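Fundus Costume Workshop – Handout 5: Folding and Shelving Knits and Tops

We use cookies to keep this site running and to remember your settings. Accept | Manage preferences

Welcome back! Last week was all about hangers, and I promised you that folding would be more fun. I meant it. A good fold is one of the most satisfying things you can do with your hands, and it is gentler on clothes than people expect. A knit top left on a hanger for a season grows little shoulder bumps that are a pain to steam out. The same top folded flat comes off the shelf ready for a fitting.

The Fundus store holds nearly 3,000 pieces, and 562 of them are tops that live folded. You will be handling a fair number of those before June, so let's get the basics into your fingers.

Getting the garment flat

Start on a clear patch of table at least 80 cm wide. Lay the top face down and find the neckline first, always the neckline! It tells you which way is up even when the rest is a crumpled heap. Then look for the hem seam and pull it straight, working from the middle out to the corners. Smooth with the side of your hand. Please don't tug at a single corner, especially on jersey – it stretches on the bias and you will be chasing that ripple all the way through the fold.

Plenty of pieces have sleeves that tuck underneath, and from above they look like a plain square. Feel for them before you fold. A hidden sleeve makes a lump, and a lump in the bottom piece tilts the whole pile.
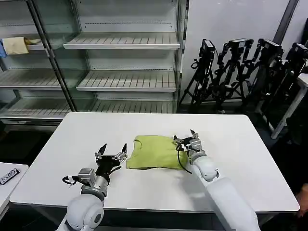
Once it is smooth, bring one side in toward the center, sleeve laid back down along the fold, then the other side to match. You should have a long rectangle. Fold the hem up to just below the neckline, then fold once more so the collar ends up on top. For the Jorkine method (the one in your reader, pages copied on blue paper) you finish in thirds and the piece stands on its edge. It's lovely for drawers. For open shelves I still prefer the flat fold, and that is what we will practice on Thursday.

Shelving

Fold edge to the front, neckline to the back. No more than 5 pieces in a pile, fewer if they are heavy. Slatted shelves are great for air but they can leave lines in soft cloth, so put a sheet of tissue under the bottom piece. Light colors go on the upper shelves and dark ones lower down – dye rubs off more often than you'd think.

Things to try before Thursday

Fold one T-shirt and one sweater from your own closet both ways, flat and Jorkine. Leave them overnight and look at the creases in the morning. Where did they land? Would they show under stage light?

Read the Melis chapter on knits, skipping the part about moth treatment (we get to that with wool coats). The Suketti folding boards are in the cupboard by the sink if you want to borrow one. Sign the sheet and bring it back by the next session.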